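Teaching by Hand

How a household robot learns to put the laundry away, one sweatshirt at a time

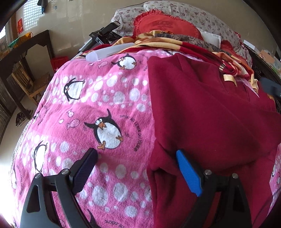
How many times does someone have to show a robot the same job before it can try it alone?

For a single garment handled one way, the team at Cistgate starts testing after 100 demonstrations. For mixed clothing the figure is 1,000, and the results are still uneven.

Karlijn Visser does much of the showing. She works with a hand-held gripper that has two ridged finger pads, one navy and one bright blue, and a camera that records what the fingers are near. A maroon sweatshirt on a pink penguin blanket is a hard case. Both are soft, and the gripper has to take hold of one and leave the other flat.

"You slow down at the edge," Visser says. "If I rush it, the robot learns to rush it."

Her colleague Joris Mertens prefers remote control. He sits at a desk and steers the arm with a pair of handles, and he gets fewer usable runs in a day. The motions are ones the arm can certainly repeat, he points out, and a human wrist can do things it can't.

Cistgate now has 14 people recording in bedrooms and kitchens. Each one is asked to work at a normal pace and to keep the failed attempts, marked as failures. The next round, planned for June, covers towels.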